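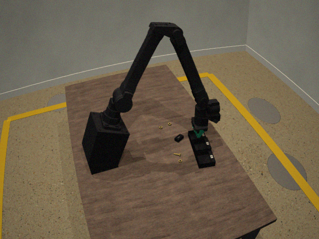
Keep the fingers above the parts until the path is clear, and only then let the arm come down, is how one reader of the last edition put it in a note to us, adding that the old chapter left this far too late. We agreed, so clearance now comes first, and the rest of the section has been moved around to suit.

Section 5. Table Rules for Small Parts Work

These rules apply to the Trarneo arm cell, both in simulation and on the floor. We know it can feel a bit silly to follow safety steps for an arm that exists only on your screen, but the habits you build there do come with you, and a program written carelessly in the simulator will be just as careless when you load it onto the real controller. So please use the same steps in both places, and take your time with them!

Before you start

1. Open the cell file and check that the floor tape lines are turned on. The yellow lines mark the boundary of the cell. On the floor, everyone stays outside them whenever the arm has power.

2. Look over the tabletop. Boxes, nuts, screws and other loose pieces should each match an entry in your parts list. If you find a piece that isn't listed, either add it or take it away before going on.

3. Set the travel height. Measure from the top of the tallest part, lid included, and add 8 centimeters. Parts that stand in a row get one shared height, even if you only mean to pick up the one at the end.

Note: Touching boxes need extra care. Open fingers take up more room than closed ones, and it's easy to nudge a neighbor while reaching for the box you want. Check the finger opening against the gap on every side — a box with no gap on one side has to be gripped across the other two.

Running the first pass

4. Choose Slow Pass from the Venckus menu. Leave the gripper commands off for this one, so the arm travels the whole path without closing its fingers on anything.

5. Watch the elbow as well as the fingers. Most of us stare at the gripper, which is natural enough, but the elbow swings through a good deal of space of its own and deserves a look from a second viewpoint.

6. Repeat the slow pass three times. If you change a pick point, a part or the travel height, begin the count again.

CAUTION: Never reach over the table to straighten a part while the arm is paused. A paused arm still has power. Press Stop, wait for the controller to report Power Off, and then go in.

7. Turn the gripper commands back on and run at the lowest speed. Save the file with your initials and the revision number.

Revised 2024-03-23 for Hindimska and Bernano table layouts. Speed limits for full production runs are in Section 8.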